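How to Arrange a Group Visit to the Rilgate Meeting House

Updated October 19, 2025

The Rilgate Meeting House receives school classes, congregations of other faiths, and civic groups throughout the year. The following steps explain how to request a visit, what information the Visitors' Office requires, and how to prepare your party for the day. Individual visitors do not need to make a request and may enter during posted public hours.

Step 1. Choose the type of visit

Three types of visit are offered. The general tour covers the main hall, the reading room, and the permanent exhibit on the founding of the congregation. The observance visit allows guests to sit in the gallery during a regular service. The study visit is intended for high school and college groups and includes a one-hour session with a member of the teaching staff in the Salameh Room.

A group may combine a general tour with a study session on the same day. An observance visit must be requested separately.

Step 2. Confirm the size of your group

The gallery seats 97 guests. The main hall can receive a touring party of up to 200, divided into smaller groups at the door. Parties larger than this should contact the office before completing the form — it is usually possible to divide the visit over two mornings.

School groups must bring one adult for every ten students. Drivers who remain with the bus are not included in this number.
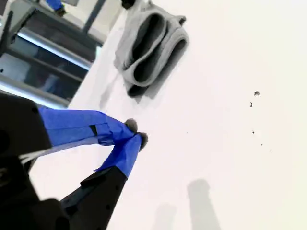

Step 3. Submit the request form

Request forms are available at the front desk and by mail. Complete every section, including the name of the group leader and a telephone number that will be answered on the day of the visit. State whether any member of the party uses a wheelchair, needs a sign language interpreter, or requires printed material in large type. Interpreters are booked through an outside service and cannot be promised on short notice.

Forms should reach the office at least four weeks before the preferred date. No group visits are scheduled in January, when the main hall is closed for annual maintenance. Requests received during that month are answered in the order in which they arrive.

Step 4. Wait for written confirmation

A visit is not confirmed until the group leader has received a letter or e-mail bearing a reference number. Please do not book transportation before this. If the preferred date is unavailable, the office will offer two alternatives and hold both for ten days.

There is no charge for any visit. Groups wishing to make a donation may do so at the front desk or by check. Donations have no bearing on the scheduling of future visits.

Step 5. Prepare your party

Guests of every belief, and of none, are welcome. No one will be asked to pray, sing, or make any statement of faith. During an observance visit, guests are asked to stand when the congregation stands, if they are able, and to remain in their seats until the closing words have been spoken.

Shoulders and knees should be covered. Head coverings are neither required nor discouraged. Telephones must be silenced before entering the main hall, and photography is permitted only in the exhibit area and the courtyard. Bags may be left in the cloakroom, which is locked while tours are in progress.

Step 6. Arrive and check in

Buses should use the Gastska Street entrance, where there is space for two vehicles to unload. The front door on Rutus Avenue is reserved for members during services. Group leaders should check in at the front desk fifteen minutes before the confirmed time with the reference number in hand.

A group that arrives more than thirty minutes late may be offered a shortened tour. Observance visits cannot be joined once the service has begun.

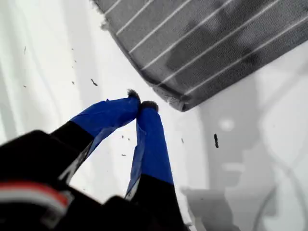

Lwazi Naidoo writes that the fifteen minutes allowed for check-in were too few for a party of 100, and suggests that leaders of larger groups bring a printed list of names and plan to arrive half an hour early. The cloakroom line, the same letter adds, was the slowest part of the morning.

The office supports this suggestion. Large parties may also send their list of names in advance, marked for the attention of Ezequiel Ochoa, and badges will be ready at the desk.

Changes and cancellations

To change the date or size of a confirmed visit, contact the office by telephone and quote the reference number. Small changes in attendance can be accepted until noon on the day before. Cancellations should be made as early as possible so that the place can be offered to another group.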